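What We Keep in the Kitchen Drawer
Project report by Marina Politis
Group tutor: Gangadharan Kandasamy
Handed in 6/13/24

When our group was asked to choose a household habit and look at it properly, I went straight for the baking drawer, because ours at home has not closed all the way for as long as I can remember! The idea was simple enough: go through everything, decide what to keep, what to pass on and what really had to go, and write down how we made up our minds. I borrowed the shared kitchen at Ulport for the sorting, and my aunt kindly sent along her own box as well, which was a good deal fuller than mine.

Cutters were by far the hardest part. They weigh next to nothing, they tangle together, and everybody has a soft spot for one of them – in my case the flower, which I must have used for more biscuits than I could ever own up to.
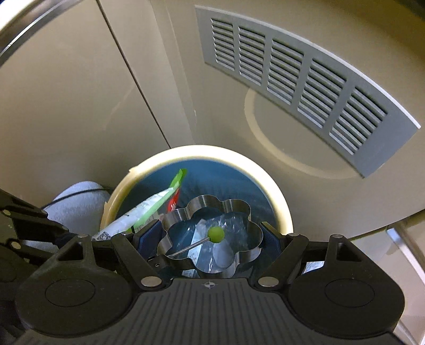

Fig. 1. The flower cutter, held over the bin.

I had allowed myself 200 words of notes for each kind of item, and the cutters used up all of theirs before I had even got to the piping nozzles. What I noticed, reading the notes back, was how seldom I wrote about whether a thing was useful. I mostly wrote about who had given it to me, or what we had baked with it, and Mr Kandasamy suggested I make that the main question for the second part, which I hope to start in August.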